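Sourdough starter in the steamer, and other things I learned this June

I have been meaning to write about steamed buns for ages, and every time I sit down to do it I end up in the kitchen making some instead. So the dough is resting as I type this, I have until it gets puffy, and I am going to try to get the whole thing down before then.

If you've read this blog for a while you know I am a bread person. Crusts, big holes, flour all over the floor, the works. I came to steamed bread pretty late, after a dinner at my friend Ulises Sosa's place. He put a heap of plain white buns on the table next to a pot of braised pork and I ate so many that I had to lie on his couch. There was nothing in them! No filling, no seeds, no butter. Just soft, faintly sweet, bouncy bread with a thin smooth skin that peels off if you're patient. I asked him for the recipe before I had my shoes on.

His recipe was a text message with four ingredients and no instructions. I love him, but it took me most of a month to fill in the blanks, and that's what this post is.
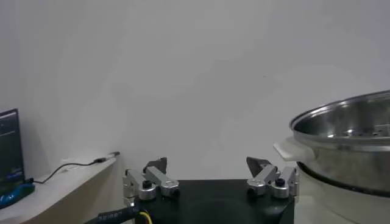 Two fingers, plenty of reach.

Let's start with the flour, where I went wrong first. I used my regular bread flour because I had a giant bag of it, and the buns came out chewy and kind of gray, like something you could resole a shoe with. You want lower protein. I ended up driving out to the grocery in Unudton and buying a brand called Mallet, and the difference was huge. The dough was softer right away, it stopped fighting me when I rolled it, and the color was much closer to what Ulises makes. All-purpose works too. Cake flour on its own was too tender for me and the buns slumped out sideways, but a mix of cake and all-purpose was lovely.

My current amounts are 384 grams of flour, a packet's worth of instant yeast, a couple of spoons of sugar and enough milk to bring it together. I know 384 is a silly number. It's what was left in the bag the day I finally got a perfect batch, and I'm superstitious, so I weigh it out like that every time. The dough should be stiffer than you think. If it feels like a nice relaxed pizza dough, it's too wet and you'll get flat buns with dimples.

Then knead, and keep kneading! This is the part I now look forward to. With a crusty loaf you can get away with a few folds and a long nap in the fridge, but these want to be really smooth before they are shaped, and any bubble you leave in there is going to show up on the surface later as a blister. I put on a record and go for one whole side. My forearms have never been better.

Now the starter. You can absolutely make these with my old sourdough starter (named Tokum, fed every morning at seven, spoiled rotten), and I did it both ways for weeks to compare. The starter gives you a deeper flavor and a slightly denser crumb. It also gives you sour buns if you let it go too long, and when steam hits a sour dough the whole kitchen smells like a locker. A tiny pinch of baking soda kneaded in right before shaping takes care of that. Too much and they come out yellow and taste like soap. I have eaten the soap ones. I ate all of them, with chili crisp, and I'd do it again.

For everyday buns I've gone back to plain yeast. Tokum gets to do the weekend loaf.

Shaping is where I got hooked. You roll the dough out flat, fold it in thirds, roll it again, and do that until it feels like an earlobe. Then you either roll it into a log and slice it, which is the quick way, or cut pieces and turn each one into a ball, which is the way I like. Cup your hand, drag the ball toward you, turn it, drag it again. The top goes tight and shiny. Set each one on a square of parchment and leave it alone.

Leaving them alone is the hard part. Mine take 22 minutes in a warm kitchen and a lot longer in a cool one, and you can't go by the clock. Pick one up. When it went on the paper it felt like a stone, and when it's ready it feels strangely light, like there's less of it than there should be. Press it with a knuckle and the dent should come back slowly. If it springs right back, wait. If it stays there, hurry up and cook them. 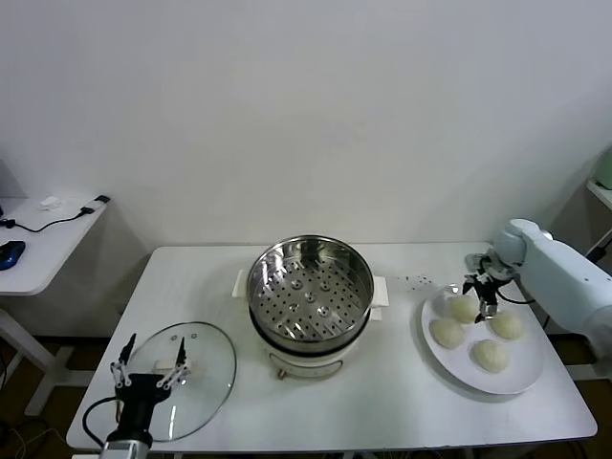 Speaking of waiting, I used to think the steaming itself was the easy bit, and then I had three batches in a row collapse on me. They'd be round and gorgeous through the glass, I'd whip off the lid, and they would shrivel up like raisins while I watched. I was so mad. I called Ulises and he laughed at me for a while and then told me what to do, and I haven't had a wrinkly batch since (okay, one).

Start them over cold water and bring it up slowly, so they get a last little rise on the way. Keep the boil at medium once it gets going. A wild rolling boil throws water everywhere, and drips are the enemy. Wherever a drop lands you get a hard, see-through patch like a fingernail. If you have a bamboo steamer the lid soaks that up for you. If you have a metal one, wrap the lid in a dish towel and tie the corners up on top, well away from the heat.

Then, when the time is up, turn off the heat and walk away. Five minutes with the lid on, and then open it just a crack, tilting it away from your face, and give them another minute. The shock of cold air is what makes them cave in, especially if they were a bit overproofed to begin with. I set a timer and leave the room, otherwise I peek.

On equipment: please don't buy anything special. My first good batch was made in a stockpot with a cake rack balanced on a bowl. You need boiling water, something with holes in it, and a lid. Leave plenty of space between buns, more than looks reasonable, because they grow toward each other and tear when you pull them apart. 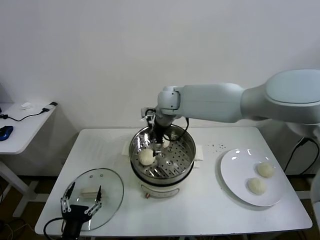 One bun, a little wrinkled on top.

What do you eat them with? Everything! Braised pork, obviously. Scrambled eggs and scallions. Leftover curry. I split them and fry the cut sides in a little butter the next morning, and that might be my favorite breakfast right now. My niece eats them with condensed milk and I was skeptical until I tried it. There's a bakery near me called Nurelel that does a brown sugar version with a swirl through it, and I've been trying to copy it with mixed success. The sugar leaks out the bottom and glues the bun to the paper. I've started mixing a spoonful of flour into the sugar first, and that's helping, but the swirl still wanders off to one side.

They also freeze beautifully. Let them cool all the way, bag them up, and steam them straight from the freezer. I've had more than 55 go through my freezer since spring and I couldn't tell you which ones had been frozen. Microwaving works if you wrap the bun in a damp paper towel, but eat it right away, it turns to leather in no time.

Next up I want to try a pumpkin dough, and Ulises has promised to show me how to do the twisty scallion ones that look like a ball of yarn. I've watched him do it twice and still have no idea what his hands are doing. If any of you can explain it in words, leave me a comment, please!

Okay, I just poked the dough and it's ready. Off I go.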